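Section 3: Looking Up an Old Law in the Duvbridge Ordinance Finder

Welcome to the fun part. By now you've installed the Finder (Section 1) and set your home town (Section 2), so you can start digging through the odd, cranky and sometimes wonderful rules that towns have been writing for themselves since well before anyone owned a car. This section takes you from a rumor ("my uncle swears you can't whistle at a goose in Pedham") to a checked entry with the real wording, the date it passed and whether it still counts.

Before you start

You will need:

- The Finder, open and signed in
- The Shevchuk card index, downloaded (it's a separate file, see Section 2)
- The law you're chasing, written down the way you first heard it

Keep that last one as it came to you, bad grammar and all. Rumors about laws carry little fossils in them - a word like "conveyance" or "fowl" that survived every retelling - and those words are gold in a search box.

Note: The Finder covers town and village ordinances only. State statutes live in the Statutes tab, which has its own search and its own quirks. See Section 5.

3.1 Searching by subject

1. Click Subjects in the left-hand menu.

2. Pick the broadest heading that fits. Goose whistling could sit under Animals, Noise, Public Order or Markets. Start with Animals.

3. Type one word from your rumor into the box and press Enter. One word only! The search treats two words as a phrase, and a clerk who wrote "geese" will never match "whistle goose."

4. Look at the number beside each result. It shows how many times that ordinance was amended. A zero means the text is as it was on the night it passed.

5. Click the small book symbol to open the original wording.

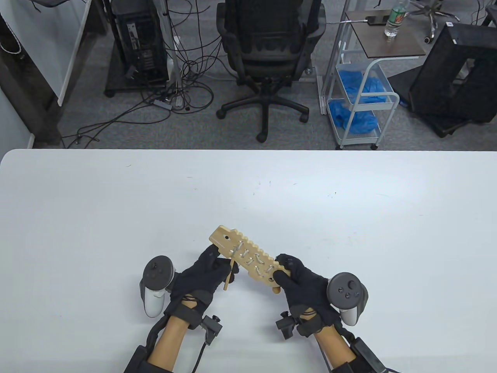
Wooden board with cord laced through it.

If you get no results, try the older spelling or the older object. Bicycles are often "velocipedes." Trash is "refuse," "offal" or "sweepings," and each of those has a separate entry in the index. Ice cream turns up under Dairy in some towns and under Sunday Observance in others, and the Sunday ones are usually the better read.

Tip: Results are capped at 300. If you hit the cap, add a date range before you add a second word. Dates narrow things down gently and don't throw out good matches.

3.2 Searching by date

Some rumors arrive with a year attached, and that's a great head start.

1. Click Dates, then Year Passed.

2. Enter the year. Our practice year is 1867, and it's a terrific one. Pedham rewrote its whole book that March, and the clerk had opinions about everything from hitching posts to the proper height of a hat at a town meeting.

3. Leave the second box blank to search that year alone, or fill it in to search a span.

4. Sort by Order of Passage. You can then read a whole evening's business in sequence, which often explains a rule that looks baffling alone. Pedham's ban on carrying a ladder past the chapel comes straight after a long entry on the chapel's new windows.

5. Star anything you want to come back to. Stars are private to your account.

Caution: Year Passed and Year Printed are different fields. A printed code book can gather up rules from decades earlier, so a law "from" a given year may be far older. If you quote a date, quote Year Passed.

3.3 Reading an entry

Each entry opens with four parts stacked one over the other. From top to bottom:

Title. Usually the clerk's own, and usually dull. "An Ordinance Respecting Certain Birds" is the one you want, trust us.

Text. The full wording. Words in square brackets were filled in by the Finder team where the original page was damaged.

Penalty. Sometimes a fine, sometimes a night in the lockup, and in a happy handful of cases, labor. One village had offenders sweep the market square before breakfast.

Status. See 3.4, and please don't skip it.

Read the Text all the way to the end, including the exceptions. Exceptions are where most funny laws come back down to earth. The Pedham goose rule does forbid whistling at a goose, but only while the goose is being driven to market along the high street, and only if the whistler isn't the drover. Think of a narrow street full of somebody's geese and it's a pretty sensible rule. It's still funny. It's funnier, really, now that you know about the drover.

3.4 Checking whether a law still counts

This step separates a good entry from a party story, and it only takes a few clicks.

1. Open the entry and find Status at the bottom.

2. Read the status word:

Active - still in the current code.
Repealed - struck out by a later vote. The date of the vote is shown.
Superseded - replaced by a broader rule that covers the same ground.
Dormant - never repealed, but missing from the current printed code.
Unverified - the team hasn't traced it yet.

3. If the status is Repealed or Superseded, click Show Later Action to see what replaced it. Repeals are often bundled by the dozen into one housekeeping vote, and skimming the rest of the bundle is a treat.

4. If the status is Dormant, click Compare Codes. The old and current books open side by side.

5. If the status is Unverified, go on to 3.5.

Note: Dormant does not mean "still illegal." Whether a rule left out of a newer code can be enforced depends on how the newer code was adopted, and that varies from town to town. The Finder is for reading and research. For a question about your own situation, ask the town clerk or a lawyer.

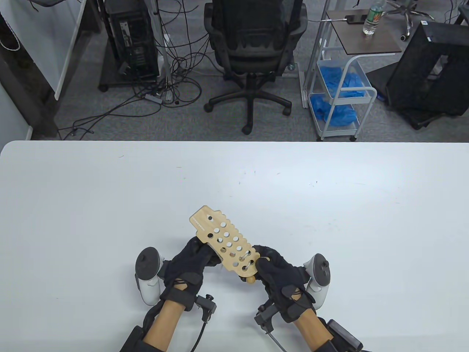

Photo: Storkilis

3.5 Tracing an unverified law

Now we're having fun. An unverified law is one that somebody reported and that hasn't been matched to a page. You can do the matching yourself.

1. Click Trace on the entry. A blank trace sheet opens.

2. In Earliest Mention, enter the oldest place you can find the rule repeated. Old newspaper filler columns are the usual answer, and they love to copy from one another.

3. In Town Named, enter the town exactly as that source gives it. If the source says only "a village in the north," type that.

4. Open the Shevchuk index and look up the town. The cards are sorted by town, then by subject, then by the first word of the title. (Yes, that puts a great many of them under "An." You get used to it.)

5. If you find a card, copy its number into Card Match and click Link.

6. If there's no card, tick No Card Found and add a sentence on which subjects you checked. A clean "no" is a real help to the next person.

7. Click Submit.

A submitted trace needs 2 readers to agree before the status changes. You'll get a message either way, and if they disagree you can read both sets of notes.

Caution: Don't link a card just because it's close. A rule against riding a mule on the sidewalk is not proof of a rule against riding a mule in church. Near matches go in the Related box.

3.6 Common mix-ups

The rule belongs to a different town. Funny laws wander. The one about not keeping a bathtub in the front yard has been reported in more places than we can list, and the wording barely changes. Run the search with the town set to Any before you give up.

The rule was proposed but never passed. Council minutes are full of these. Look for the word "tabled" or "laid over" near the end. The Finder marks them with a hollow circle beside the title.

The rule is real but general. Plenty of places ban "any animal at large after dark," and a retelling turns that into a ban on, say, walking your turkey at night. The general rule is the one to cite. You're welcome to enjoy the turkey.

The rule was a joke when it was written. Rare, but they do exist! Small councils have passed a playful resolution or two. Resolutions are listed separately, under More, and carry no penalty.

3.7 Saving and sharing

1. From any entry, click Save to Folder. Make a new folder or pick an old one.

2. To share, click Copy Citation. You'll get the town, the title, the year passed and the status on a single line.

3. Paste the whole line. If you trim it, please leave the status on - a repealed law passed along without the word "repealed" is how half these rumors get going again.

4. To print, choose Print Entry from the same menu. The penalty prints on its own line in larger type, which looks fantastic on a bulletin board.

Note: Folders sync each night at 3 a.m. If you need a folder on another computer sooner, click Sync Now at the foot of the folder list.

Go on to Section 4 to set up alerts for newly traced laws in your town.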